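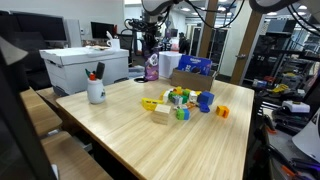
4.2 Does a loose pile count as sorted?

Figure 3. Blocks on the wooden table, with the pen cup to the left and the open cardboard box behind.

Abbasi's Trerby scale scores a table as tidy once the toys sit in one heap. We doubt this. In Figure 3 most of the blocks are together, yet the orange one with the square hollow lies apart, and colours and shapes are mixed throughout. Raters in August agreed on only 70 per cent of such tables – hardly a firm basis for a score. Whether snack bags should count as clutter is left open by the scale, and we have left them out.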